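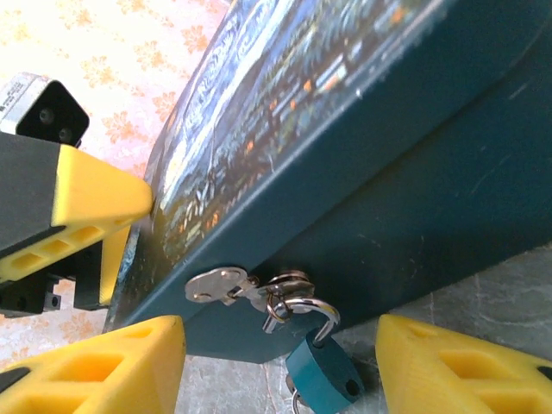
Quintero, December 10, 2024

Tear fluid testing is the use of human tears as a sample for detecting or following disease. Tears contain water, salts, lipids, mucins, proteins, small metabolites and, in low amounts, nucleic acids and cells shed from the eye's surface. Because tears can be collected without a needle, they have often been promoted as a replacement for blood in screening. The evidence for that claim is uneven. A few uses in eye care are well established, while most proposed uses outside the eye rest on small studies that have not been repeated.

Composition

The tear film is usually described as an outer lipid layer over a watery layer that blends into a mucin gel on the cornea. The lipid comes mainly from the meibomian glands in the eyelids, the watery part from the lacrimal glands, and the gel-forming mucins from goblet cells in the conjunctiva. Lysozyme, lactoferrin, lipocalin-1 and secretory immunoglobulin A make up a large share of the protein. Serum albumin is also present and rises when the conjunctiva is irritated, which complicates any attempt to read tears as a picture of the blood.

Published protein lists differ widely in length. Some papers report more than 1000 proteins in pooled tears, others far fewer in samples from one person. Much of the gap comes down to method: the mass spectrometer used, how the sample was taken, and how strict the authors were about what they counted as a detection. A long list is not evidence that any item on it is useful in the clinic.

Tears also change with their cause. Basal tears, which coat the eye at rest, are richer in some proteins than reflex tears, which are produced in response to wind, onions or a clumsy test strip. Emotional tears have been studied less, and popular statements about the "stress chemicals" they carry go well past the data.

Collection

Two methods dominate. A glass capillary tube held at the lower tear meniscus draws up fluid with little contact, but it is slow and demands a steady operator. Many people with dry eye cannot supply enough fluid this way. The Schirmer strip, a piece of filter paper hooked over the lower lid, is faster and familiar to any eye clinic. It also touches the conjunctiva, provokes reflex tearing and picks up cells and mucus, and some proteins stick to the paper and are never recovered.

Results from the two methods should not be compared directly, though reviews continue to do so. A yield of 10 microliters is a comfortable sample by the standards of the field. Spread over several assays, it leaves little or nothing for a repeat run, and single measurements are common in the literature. Evaporation during handling is a further problem, as a small loss from a small volume shifts every concentration in it.

Accepted uses

Osmolarity testing is the best-known measurement. Values above 300 milliosmoles per liter are often quoted as a sign of trouble, and 308 is a widely used cutoff for dry eye, but readings vary between eyes and between visits, and agreement with patients' symptoms is poor. Tests for matrix metalloproteinase-9, an enzyme linked to inflammation of the eye's surface, give a positive or negative result in minutes. They show that inflammation is likely present and say little about its cause.

Lactoferrin and immunoglobulin E are also measured in some clinics, the first for lacrimal gland function and the second for allergy. Neither is usually relied on alone.

Proposed uses outside the eye

Tears have been suggested as a source of markers for Parkinson's disease, Alzheimer's disease, multiple sclerosis, diabetes, cystic fibrosis and several cancers. The reasoning is strongest where there is a plausible route. The lacrimal gland is supplied by nerves that may be affected in Parkinson's disease, and altered levels of alpha-synuclein in patients' tears have been reported. Oligoclonal bands, long used in spinal fluid for multiple sclerosis, have been found in tears by some groups and missed by others.

For the remaining conditions the link is thinner. A typical paper compares patients who already have a diagnosis with healthy controls, picks the handful of proteins that differ most, and reports high accuracy on the same people used to choose them. Accuracy measured in that way nearly always falls when the test meets a new group. Dry eye is also common in older adults and in people taking antidepressants or antihistamines, and many studies do not adjust for it. A marker said to indicate dementia may then be a marker of a dry cornea.

Glucose is an older example. Interest in measuring it in tears goes back decades and led to prototype contact lenses with sensors. Tear glucose does follow blood glucose to a degree – with a delay, at much lower concentrations, and with large differences from person to person. It has not replaced blood or interstitial fluid for guiding insulin doses.

Criticism

Flor Alvarado, a clinical chemist, has argued that the field suffers less from a lack of candidate markers than from a lack of interest in removing them. In a July review she asked for blinded studies of at least 300 participants, enrolled before diagnosis, with the collection method fixed in advance and the tear volume reported for every sample. Few of the papers she covered met even the last of these.

She was also critical of two commercial kits, Stetent and Tramau, both sold for home use as "wellness" products. Neither maker had released data on how often the same person gets the same result twice. The Fullavstead protocol, a proposed standard for strip collection and storage, addresses part of the problem but has seen little use beyond the laboratories that wrote it.

See also: dry eye disease, lacrimal gland, saliva testing, Schirmer's test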